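Bins, Bottles and the Great Clear-Out
Nov 26, 2022

I have never believed in the ten-minute tidy. Every May somebody at Kamport tells me a liner and a bit of resolve will do it, and every fall the bottles are back. So, a short gallery of small-scale clearing out – judge for yourself. 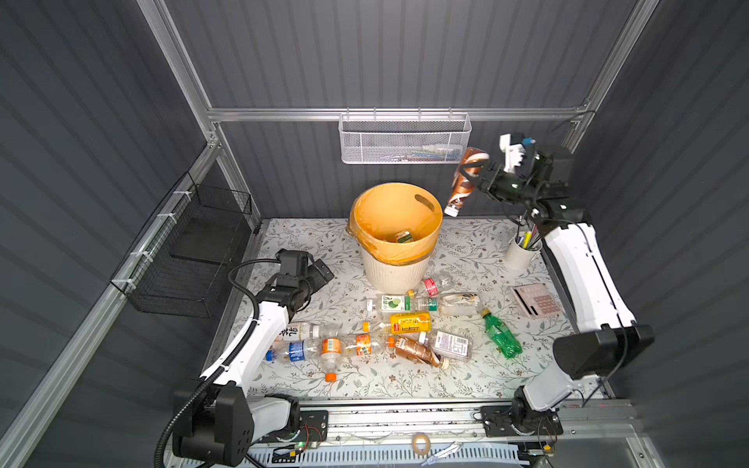
My complaint is with the advice. "Toss anything plastic" sounds fine until you find one with 60 tablets left in it. Check the label first, then decide. I also doubt that more baskets help. Mostly they give the junk a better address.

Desk things are harder. A big pink calculator with a percent key and a GT key is no trash, but do you need it out on the table next to the bin? I'd say a drawer, though I've been wrong about drawers.
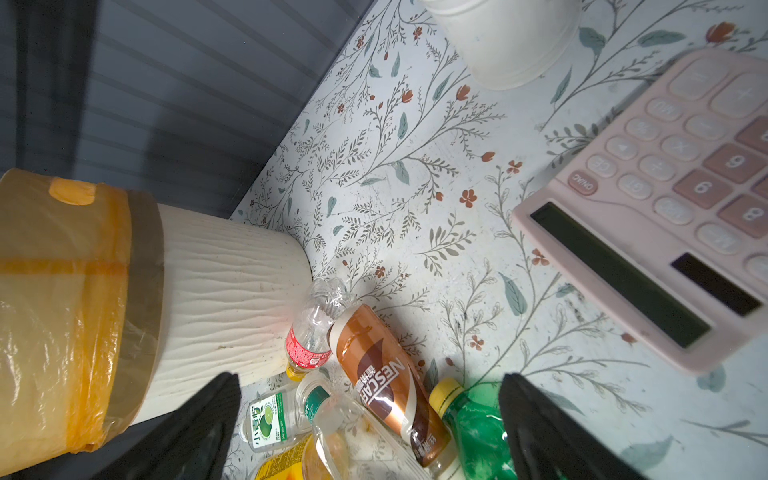

Bonico wrote in to say that drawers are where calculators go to die, and that hers stays out all year.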